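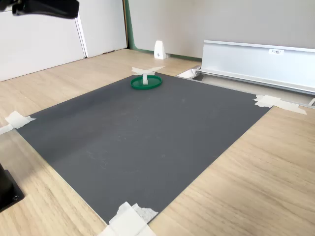
Andeo arm, bench pages

I've been asked to put up a gallery for the arm Karlijn Desmet and I have been building in the shared shop at Urkham, so here is a very short one. Keep your expectations where mine are. The kit forum is full of people whose arms fold laundry. Ours is still on lids.

The lid
Green, round, raised rim, lying open side up near the back of the mat. The white bit standing in the middle is our handle. The gripper is perfectly good at grabbing things that stick up, and I have yet to see it manage one that doesn't, so we gave it something that sticks up. Karlijn calls this adapting the task. I call it cheating, and I've written it that way in the log.

The mat
Dark gray, scuffed, held at the corners with white masking tape. The bottom corner is the ugly one. I'd like to screw the thing down and be done, but it's a shared table and I was told no.

The tape cross
Stuck across the far edge, half on the mat and half on the wood. If the mat creeps, I want to know before I spend an evening blaming the software.

The rail
Silver aluminum extrusion along the back of the table. I paid 86 dollars in parts for this build in June alone and I'm still not convinced a rail was worth any of it.

Next on the list is 200 tries with the lid, all of them logged, including the bad ones. Karlijn thinks the arm will be ready for a lid without a handle after that. I've asked to see the log first.

Monique Huet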